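The Odds and Ends Tray – Mondidton Mending Room

Posted 20 June 2018

Welcome back to our little gallery, and thank you to everyone who has been asking when there would be something new to look at. We have been rather taken up with sorting through the shelves before the August opening, and it has been slower going than any of us thought, mostly because every drawer seems to hold something that makes you stop and wonder where on earth it came from.

The big grey bin has been with us since we moved over from Bokamitz Lane, and I am terribly fond of it. It gets used for anything that hasn't found a home yet – tools, bits of packaging, things left in coat pockets – and it has certainly earned its scratches over the years.

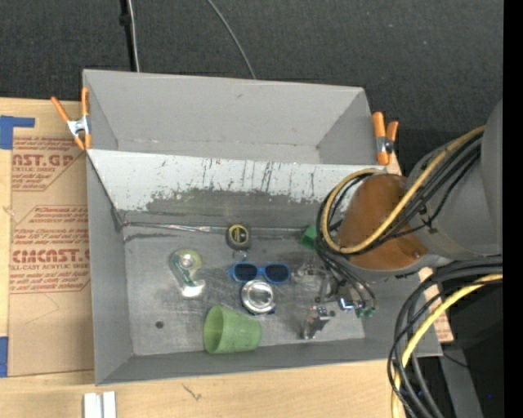 The grey bin on the table, with orange-handled clamps on its edges and a tape measure and blue sunglasses among the bits and pieces.

I do like the bright blue of those sunglasses against all that scuffed grey, and the yellow on the tape measure is just as cheerful. If you think you may have left something with us, do come and ask at the Jivley Street door, where we keep unclaimed things for 10 weeks before they go on to the sale table. The clamps are ours, I'm afraid, and we can't spare them! More pictures will go up once the button tins and the picture hooks have been sorted, and that may well take us most of the summer.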